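3.2 Cell layout and upkeep

The Skalholm cell has two arms facing a shared table. The table is covered in brown paper and divided into cells with strips of blue tape, which we use to place objects before each run. Layouts are drawn by the Skenard planner and set out by hand. We check the tape through the wrist camera as well as from the fixed views, and a strip is replaced when a torn edge reaches the next cell. 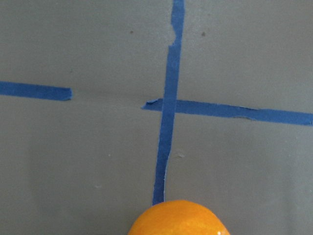

Tape position matters more than tape condition. The vertical line in front of the mount is our reference — all other lines are measured from it. We accept an offset of 2 mm at the plate and re-lay the line beyond that.

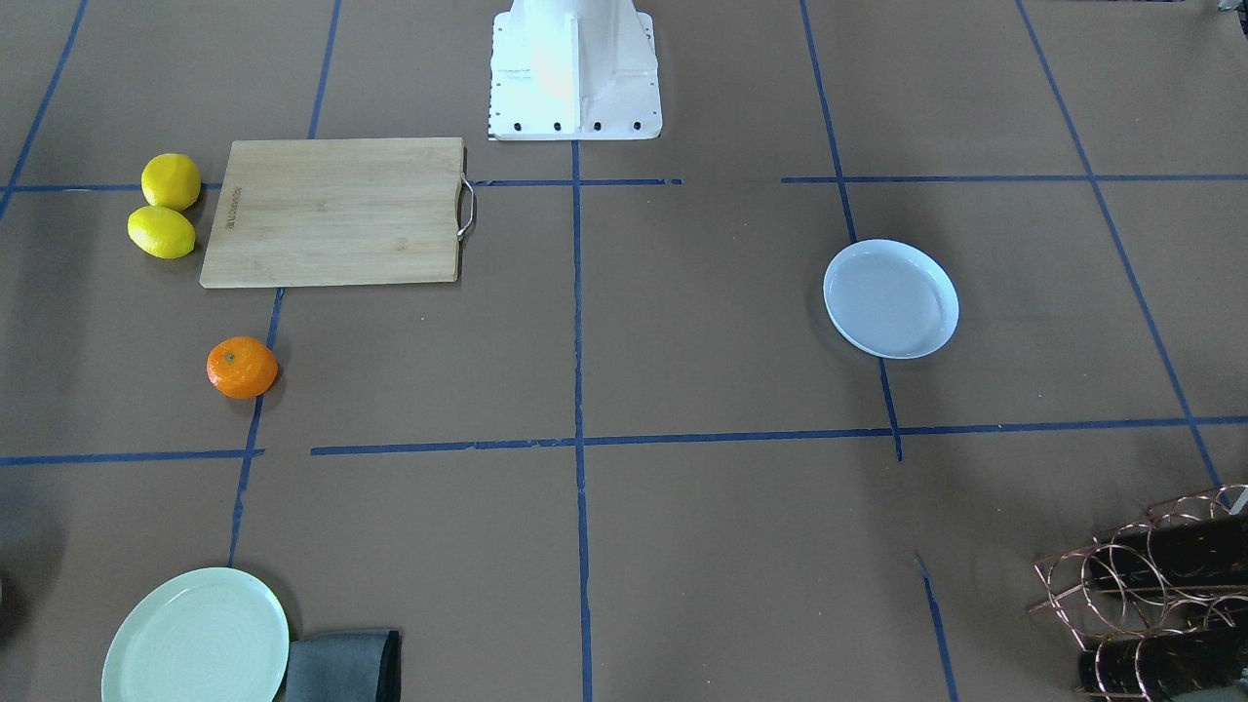
Figure 4a. Mount, center line and objects in the grid, fixed camera.

Paper is changed after 700 runs. Over the period reported we logged 254 tape repairs, most of them short patches. Objects may cover a line, so the grid is calibrated from the exposed strips only.

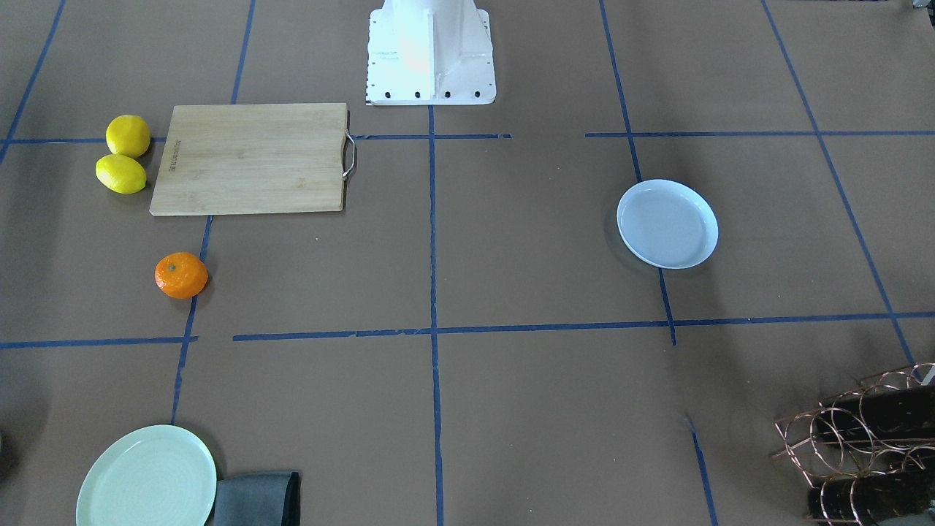
Figure 4b. Grid with cutting board, lemons, mandarin and oval dish, fixed camera.

Cables are inspected before the arms are enabled. We look at the loops near each wrist and at the connectors on the two control boxes beside the table. The teach pendants stay on the side table — within reach of the operator.

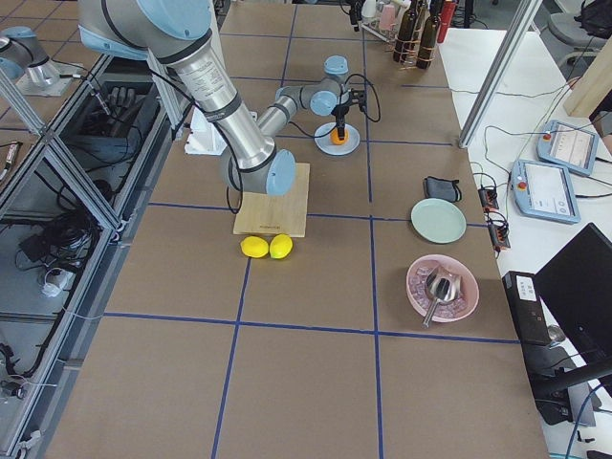
3.3 Calibration procedure

Each arm is calibrated separately, starting from its own mount.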